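Paid participants wanted: household and light shop-floor tasks, human versus machine timing study

Cotwood
Study name: Pekumwood
Intake opens December

Cotwood is recruiting adults to carry out short manual chores at a bench so that their times and error rates can be set against those of a robot arm doing the same chores. The question is narrow. We want to know which jobs a two-fingered arm can do today at a standard a household or a small shop would accept, and how far off the rest are.

The task list covers putting items into a bin, clearing a bench, sorting mixed small goods, folding tea towels, restocking a shelf from a carton and wiping a surface. Each task has a written start state, a written end state and a time limit. A trial is scored as complete, partial or failed. Dropped items count as errors even when they are picked up again within the limit.

Participants work at a plain white bench against a white wall. The arm's bench is laid out to the same plan, with coloured markers on the surface.

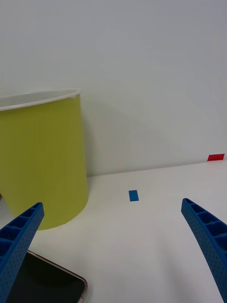 Ovidiu Mihăilă objected to the clearing task when the draft protocol went around, writing that a machine which can drop a known object into a known bin has shown very little about chores, and that the study should report how often a person had to step in, as well as how often the arm finished. He also wanted the end state judged by someone who had not watched the trial.

Both changes have been adopted. Interventions are now logged by type (reset, reposition, stop), and end states are scored without sight of the run. Results from the earlier Justow protocol will be reported separately, as it did not record interventions.

What you will do

You will attend 2 sessions at the Pant building. Across both sessions you will complete 100 trials, with a rest break after each block. You will not operate the arm or work within its reach. After the second session you will be shown recordings of arm trials and asked whether you would accept each result in your own home or workplace.

Who can apply

You must be 18 or over, able to stand at a bench for the length of a block, and able to lift a small carton to shoulder height. Left-handed applicants are encouraged, as the pilot group was mostly right-handed. Retail, cleaning or kitchen experience is useful but not required. Current Cotwood staff cannot take part.

Payment and data

Payment is made after each session, including where a participant withdraws partway through. Video is taken of hands and bench only. Recordings are labelled with a participant number and stored apart from contact details. You may ask for your data to be removed at any time before analysis begins.

To apply

Send your name, preferred hand and general availability to the Cotwood study desk, quoting reference 3218. Shortlisted applicants will receive the information sheet and consent form before a session is booked.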